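Foro Telar › Manipulación con dos brazos › Recogida de datos

¿Cuántas demostraciones hacen falta para que aprenda a cerrar la cremallera de una bolsa?

Publicado por mirlo_vago

Hola a todos. Llevo una temporada grabando demostraciones teleoperadas con dos brazos y manos de varios dedos, y la tarea que me ha tocado es la de la bolsa de tela: una mano sujeta el borde de la boca, la otra agarra el tirador de la cremallera y lo lleva hasta el otro extremo. Suena a poca cosa, ya. Yo también lo pensaba antes de ponerme.

Tengo 361 episodios buenos (buenos según yo, ahora explico) y la política que sale de ahí hace una cosa rarísima: llega al borde, lo pellizca bastante bien, acerca la otra mano al tirador y se queda ahí temblando, como si no se decidiera. A veces cierra los dedos en el aire, un dedo más allá de donde está el metal. Otras veces lo coge y tira hacia arriba en lugar de tirar a lo largo, con lo que levanta la bolsa entera de la mesa.

Os cuento cómo grabo. Mesa blanca, una sola bolsa, nada más encima. Cámara en la cabeza y ninguna en las muñecas. Empiezo cada episodio con la bolsa más o menos en el mismo sitio, la giro un poco entre toma y toma y procuro que el asa delantera caiga hacia abajo, porque si se queda de pie se me mete entre los dedos. Guardo todo lo que acaba con la cremallera cerrada, aunque haya tardado tres intentos en pillar el tirador.

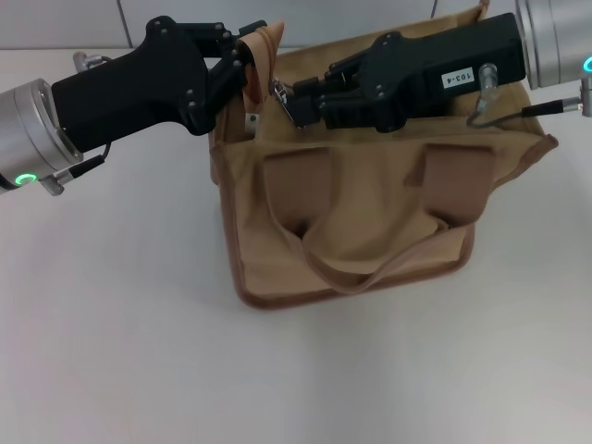 Lo que más me cuesta como operador es coordinar las dos manos. Si aflojo la que sujeta, el borde se viene abajo y el tirador desaparece entre la tela. Si aprieto demasiado, la bolsa se arruga y la cremallera se atasca a medio camino. Así que voy corrigiendo sobre la marcha, y mis trayectorias están llenas de paradas, de pequeños retrocesos y de momentos en los que no hago nada porque estoy mirando la pantalla y pensando.

Mis dudas son estas. ¿Sigo grabando hasta llegar a mil o dos mil episodios, o estoy acumulando basura? ¿Borro los que tienen varios intentos? ¿Y vale la pena cambiar de bolsa ya, o primero que aprenda con una? Un compañero me dice que con más datos se arregla todo, pero él no es el que se pasa las tardes con los guantes puestos, jeje.

Gracias de antemano, y perdón por el tocho.

Natanael Amaral

Buenas, mirlo_vago. He pasado por algo muy parecido con estuches y neceseres en el proyecto Dolley, así que te cuento lo que a mí me funcionó, con la advertencia de que mis manos no son las tuyas y de que cada tela es un mundo.

Lo primero: yo no grabaría ni un episodio más hasta revisar los que tienes. Ese temblor delante del tirador me huele a tus pausas. Si en buena parte de las tomas te quedas quieto justo antes de cerrar los dedos, el modelo aprende que en ese punto lo normal es quedarse quieto, y como al quedarse quieto la imagen no cambia, pues ahí se queda. Coge veinte episodios al azar, dibuja la velocidad de las muñecas y mira cuánto rato hay de casi cero antes del agarre. Yo recorté esos tramos con un umbral bastante conservador y la diferencia se notó en el siguiente entrenamiento.

Lo segundo, los reintentos. No los borres todos, que son oro si están bien hechos. Una toma en la que fallas el tirador, abres los dedos, te recolocas y lo coges a la segunda enseña a recuperarse. Una en la que andas pinchando la tela a ciegas medio minuto no enseña nada. Yo puse tres etiquetas: limpio, con recuperación y confuso. Los confusos, fuera (en mi caso, de 3422 episodios quedaron fuera más de los que me habría gustado, y dolió).

Lo de cerrar en el aire me suena a problema de vista. Con la cámara solo en la cabeza, tu propia mano te tapa el tirador en el peor momento. Tú como operador lo compensas porque recuerdas dónde estaba, pero la política no tiene por qué recordar nada, depende de cuánta historia le pases. Si puedes montar aunque sea una cámara pequeña en la muñeca que va al tirador, hazlo antes de seguir. Ya sé que luego lo anterior no encaja del todo con lo nuevo, a mí también me dio pereza...

Y el tirón hacia arriba: fíjate en si lo haces tú. Yo juraba que no y al ver las grabaciones a doble velocidad resultó que sí, levantaba la muñeca al final de casi todas las tomas para asegurarme de que había cerrado. Desde entonces termino cada episodio soltando y retirando las dos manos por el mismo sitio.

Sobre cambiar de bolsa, yo esperaría a que esta te salga con cierta soltura. Eso sí, varía más la posición inicial: que el tirador no empiece siempre en el mismo extremo, y deja el asa de pie de vez en cuando. Si siempre la bajas tú, el día que esté levantada no sabrá qué hacer con ella.

psarras_fan

más datos. con 361 no haces nada en tela, nosotros en Zutdale no vimos nada decente hasta pasar de 2037 y era una tarea más fácil (doblar un paño). y sube la luz de la mesa, que el metal del tirador brilla y engaña mucho

tornillo_suelto

Coincido con Natanael en casi todo menos en lo de recortar las pausas. Ojo con eso, que si recortas a lo bruto te quedan saltos entre una postura y la siguiente, y luego el brazo pega unos acelerones que dan susto. A mí me fue mejor practicar. En serio, dedica una tarde a hacer la tarea sin grabar, hasta que te salga de corrido, y luego graba en tandas cortas con descanso. Mis episodios de después de comer eran malísimos y tardé semanas en relacionarlo.

Otra cosa que me ayudó: decidir de antemano qué mano se mueve en cada momento. Primero sujeta una, y hasta que no está firme, la otra no se acerca. Luego la que tira se mueve y la que sujeta se queda quieta. Queda un poco robótico (perdón), pero las demostraciones se parecen mucho más entre sí y el modelo lo agradece. Cuando eso funcione ya meterás las dos a la vez.

Y apunta quién ha grabado cada toma si sois más de uno. Nosotros mezclamos zurdos y diestros sin apuntarlo y fue un lío tremendo separarlos después.

mirlo_vago

¡Mil gracias! He mirado quince episodios y, efectivamente, levanto la muñeca al final en nueve. Ni me había dado cuenta. Voy a etiquetar lo que tengo, hago la tarde de práctica sin grabar y pregunto por la cámara de muñeca, aunque eso irá para marzo como pronto. Ya os diré.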